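November, late, tea gone cold

Quick one before bed. Hands smell of starch and I still have thread on my socks.

Whole day on the linens. Matilde dropped off the last two boxes from the Undthorpe house at 4, said her aunt wants them sorted by the end of the month, no pressure (pressure). Sheets mostly. Pillowcases. A few things that may have been curtains once. I had planned to do the gray stuff first and the white after, then got impatient and had all of it out at the same time. Bad idea. Lint everywhere.

Chiharu called while I was up to my elbows. She thinks I should stop hemming by hand and just buy the Rorkov machine, the small one. Told her I'd think about it. I won't. 15 minutes of her explaining bobbins to me anyway – nice to hear her voice though.

Things I need to remember:

thread, white, the thick kind
ask Liam if he still has the good shears
answer Vojtěch about Kestutholm, he has asked twice now
pay the water bill!!

Liam's shears are the real problem. Mine chew. You cut a straight line and get teeth, so then it's another half inch gone to tidy it up, and then another. Thought of pinking shears but those are meant to leave teeth, and I would never know which was me and which was the scissors.
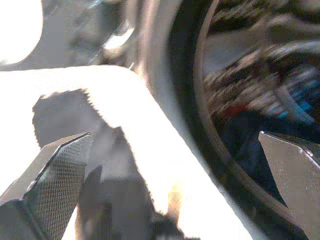
Anyway. White on top of gray does look good, I'll give Matilde that. She wants a backing on the long pieces and I argued with her for a week and now I think she's right, only don't tell her. The ragged edge could just be folded under. Or left. Mattes would leave it, he leaves everything.

Lamp is too strong for white, my eyes hurt. Move it tommorow. Or work by the window in the morning if there's any sun.

Didn't eat a proper dinner. Toast, the end of the soup. Read 4 pages and read the same one twice. Back is sore on the left side again – must be the chair.

Bed. Boxes can stay in the hall, I'll step over them.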